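Does a Patterned Wall Make a Study Room Better?
Student project report, Rutherford Building, Stalthorpe
Submitted 13/07/2019

Why we picked this

Last September the college repainted the study rooms on the upper floor of the Rutherford Building. The plain cream walls went, and in came what the leaflet called "active surfaces", meaning bold shapes, lines and loops. The leaflet said that patterned walls help people concentrate and remember more. It gave no source for this. We asked at the front desk where the claim came from and were handed a second copy of the same leaflet.

Our project set out to check whether there was anything in it. We went in doubtful and we should say so at the start, as it may have coloured how we read the results.

What other people have written

We found plenty of articles saying that decoration matters and very few that had tested it. Most of the ones we read came from companies that sell wall coverings. A brochure for the Nonus range says its panels "wake up a room", which could mean anything. The Jamora website has a page headed Research, but the page is a list of customers. The few proper studies we could get hold of were mainly about young children in classrooms, and we did not think it was fair to stretch them to cover people our age.

What we did

Twelve students took part. Each of them read two passages of 800 words, one in a plain room and one in a patterned room, and answered a short set of questions after each. Half started in the plain room and half in the patterned one. Afterwards we asked which room they liked better and whether they had noticed the walls at all.

We tried to keep the rest the same: same chairs, same time of day, phones left outside. We did not manage to keep the light the same. The plain room faces the car park and is darker after lunch, and we only realised this when we had started.

What we found

Eight did slightly better in the patterned room and four did slightly better in the plain one. Put like that it sounds like a win for the pattern. The differences were tiny, though, often a single question, and with a group this small a couple of lucky guesses would change the picture. We do not think it shows anything.

The answers about liking were more interesting to us. Several people said the patterned room was "more fun" and also said they would not choose to revise in it. One called it tiring. Two had not noticed any pattern, and they had been facing it the whole time.

What we would change

A bigger group, obviously, and two rooms with the same windows. We would also split up the kinds of pattern. Small neat dots and big black scribbles are both sold as "active", and it seems odd to expect them to do the same job. We would want to see the college's own evidence too, if there is any. Our second email about it has not been answered.

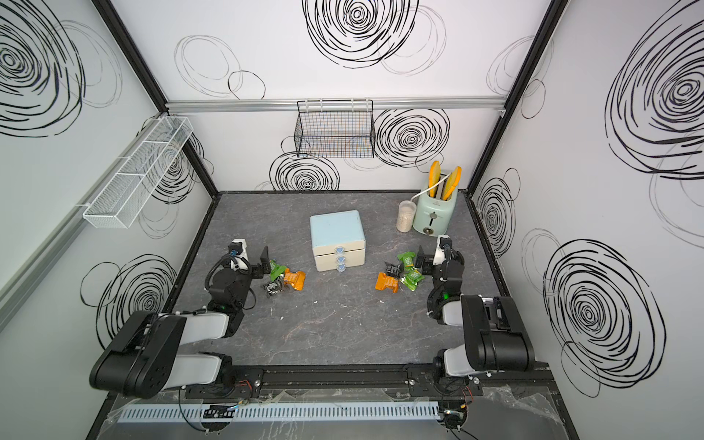 Figure 1. Black spirals on white wall panels, the bolder sort of pattern.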